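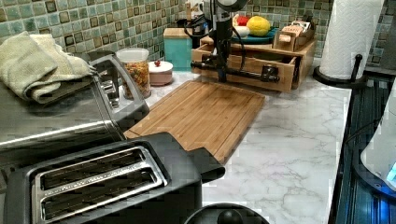 BRORNELL, August –

Padmavathi Chowdary has been at the counter since seven and the coffee is gone. She runs the kitchen sessions for Zatik. Over 1,554 examples so far, she says, 306 of them thrown out.

Why so many? "Hesitation. Mine mostly. I stop to think and the arm learns to stop and think."

The toaster and the cutting board stay put. Other stuff gets moved between runs. "If the counter is always tidy you get a model that only knows tidy. We did that in the spring, it was useless."

Rizwan Weerasinghe checks the recordings at night, 5 passes on the hard ones. He'd like fewer and better. She wants more. They havent settled it.

"He sees a bad grasp, I see a recovery," she says. "Keep it – just label it right."

Next is drawers, teh part she dreads. Two people driving, in shifts, until Friday.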